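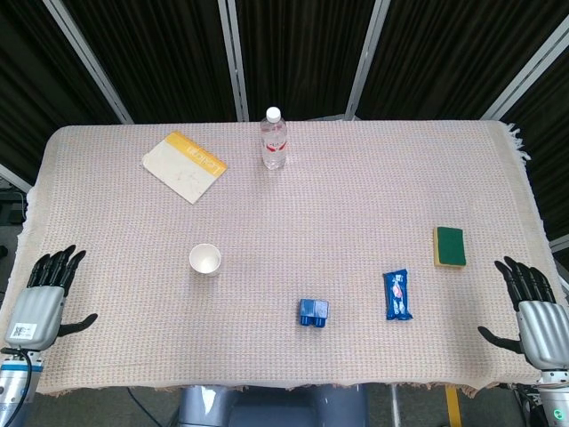 Help > Table linen > Waffle cloths: your questions

Waffle weave tablecloths FAQ

Same questions keep landing in the inbox so they're all going here. Written fast between orders, sorry for any gaps. Yesenia Grajales does the washing and care answers, Remo Palumbo does sizes and returns.

What's the cloth made of?
Cotton. Both the Beldale and the Fostdale. The Fostdale is the heavier of the two, same weave otherwise.

Is the pink one really pink?
Pale pink with cream through it. From across the room it reads as pink, close up you see the cream. If you want a strong pink this isn't it. Ask for a swatch first, they're free, we post them in a plain envelope.

Does it need ironing?
No. Please don't, you'll squash the texture flat. Shake it hard when it comes out of the machine, hang it over a door or a line, smooth the edges with your hands. Creases from the packet drop out after the first wash.

How do I wash it?
Cool wash, 2 tablespoons of liquid soap, no softener. Softener coats the cotton and it stops soaking anything up. Wash it on its own the first time. Tie the fringe in loose bunches or put the whole thing in a net bag, otherwise you will be sat untangling tassels all evening.

Tumble dryer?
Low, if you must. Line is better. Expect a little shrinkage the first time either way, the sizes on the product page are before washing.

There are threads coming off the hem. Is it faulty?
Nearly always no. The short edge is frayed on purpose and small threads work loose for the first few washes. Snip them, don't pull. Pulling one can run a line right across the cloth. If the fray is creeping past the stitched row, that IS a fault, send Remo a photo and we'll swap it.

Can I trim the tassels shorter?
Yes, sharp scissors, after washing not before. Leave a bit below the knot.

Do cups and glasses wobble on it?
Mugs and plates, fine. Tall thin things and paper cups, be a bit careful. The weave has a small grid to it so a light cup doesn't sit dead flat, and an empty one will go over if somebody tugs the cloth. Put a coaster or a saucer under if it bothers you. A felt underlay helps too, stops the whole cloth sliding about on a polished table.

Someone knocked their drink over. What now?
Water: blot, leave it, done. Squash, tea, coffee: blot with a clean tea towel, cold water from the back of the stain, blot again. Wine: same but quicker. Don't rub.

Can I scrub a mark with a washing up sponge?
Yellow side yes, green side no. The scouring side catches the loops and you get a fuzzy patch that never goes back. We've had a few sent in like this and there's nothing we can do with them. Dab with the soft side, drop of washing up liquid, rinse well.

Chocolate or snack bar crumbs ground into the weave?
Let it dry or harden first. Turn the cloth over and tap the back, most of it falls out. Then a soft brush. Then wash if there's still a mark. Warm hands make it worse so leave it alone untill it's set.

Will ink come off if a notebook or a leaflet gets left on it damp?
Sometimes. Cheap covers bleed. Cold water straight away and a bit of soap. If it's been sat there overnight we can't promise.

Does it suit a table the kids use?
Yes, it's what most people buy it for. Felt tips are the main enemy. Plastic toys won't hurt it unless they have a rough edge that snags.

Which size for my table?
Measure the top, add the drop you want on each side. The fringe is not included in the length, so alow for that. Oblong cloths on a square table look odd, people always try it.

Is there a matching runner?
Not at the moment. The Ásgeirsdóttir runner in cream is the nearest. More due in March.

How long have I got to return it?
10 days from when it arrives, unwashed, tassels uncut. Opened is fine. We pay postage if it's our mistake, you pay if you changed your mind.

Do you do cafes?
Yes, trade price starts at ten cloths, mixed colours allowed. Email with what you need and when. Orders in before 2 in the afternoon go out same day if it's in stock, trade ones take a bit longer as they're checked by hand.

Plitusex Table Linen | Contact us | Copyright Plitusex | Back to top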